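The Stapler That Lives in the Kitchen Drawer

Filed under: Desk and Drawer. Posted Feb 26, 2020
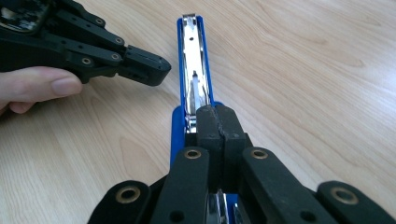 Every household owns one stapler, and it is always somewhere else. Ours has spent time in the bread bin, the garden shed and, for most of one August, under the passenger seat of the car. When it does surface it is either empty or jammed, and the person holding it is already late for whatever needed stapling.

I've fixed enough of these by now that people bring me theirs. Clodagh Sheehan handed me one over the fence last year in a freezer bag, like evidence. So, some notes.

Before you take it apart

Check that it has staples in it. I know. Check anyway. A stapler makes the same confident crunch whether it's loaded or not, and I once spent a quarter of an hour with tweezers and a flashlight looking for a jam in a stapler that was simply out.

Then check they're the right staples. The boxes all look alike and the little numbers on the side matter more than you'd think. Standard strips fit most ordinary desk staplers. If the strip rattles from side to side in the channel, or you have to push it down with your thumb, it's the wrong size and will jam by the third sheet. Taltix and Clastley strips both behave in mine. The Fiore ones bend if you look at them sternly.

Clearing a jam

Open the top all the way, so the magazine is exposed. Push the follower back (the springy bit that shoves the staples forward) and take the whole strip out. Don't try to save the strip. It costs next to nothing, and the front two or three staples are probably mangled.

Now look at the very front, where the staples come out. Nine times in ten there's a crumpled one folded up in the slot. Get it out with tweezers or a straightened paper clip, working from underneath if you can. A butter knife is too thick and will bend the lip, after which you own a paperweight.

Keep your fingers off the front end while you do all this. Valdir Fontes, my brother-in-law, will show you the scar if you ask, and also if you don't.

Blow out the dust, put in a fresh strip, and fire it five or six times into scrap paper. The first one or two may come out crooked.

If it keeps jamming

Too much paper, usually. The small staplers are good for a dozen sheets or so, and everybody tries to do the entire tax return in one go. Split the stack, or use a binder clip and get on with your life.

If you're under the limit and it still jams, wipe the channel with a cotton swab and a drop of rubbing alcohol. Old staple glue collects in there and goes gummy. Let it dry. Then one tiny drop of sewing machine oil on the hinge, and I mean the hinge. Oil in the channel ends up on your paper, and you will be sending the school a permission slip that looks like it came wrapped around a fish.

Staples that curl outward

This one is my favorite, as it gets so many staplers thrown away. The little metal plate on the base, the anvil, can be turned around on a lot of models. One side folds the legs in, the other splays them out so they're easier to pull later. If your staples have suddenly started pointing away from each other, some bored person has pushed up the button under the base and turned the plate. Push it up, spin it half a turn, let it drop. Fixed.

My own stapler did this for two years. I blamed the staples.

Looking after the shiny parts

Chrome shows every thumbprint and there's no point fighting it daily. When it gets bad, a damp cloth with a bit of dish soap will do, then a dry one. Sticker residue comes off with cooking oil left on for ten minutes. Skip the scouring pad, which leaves scratches you'll be looking at forever, and don't use nail polish remover anywhere near the plastic. Hermine Rainer tried it on a lovely green one and it went cloudy and slightly furry.

Where to keep it

Pick one drawer. Put the spare staples in the same drawer, in a small jar with a lid, as the cardboard box gives up within a month and you'll be finding strips among the birthday candles until you move house. Staple remover goes in there too.

A label on the stapler with your surname on it does nothing whatsoever. I've tried. It came back from next door with their surname on it, stuck over mine.

Next time: tape dispensers, and how to find the end of the roll.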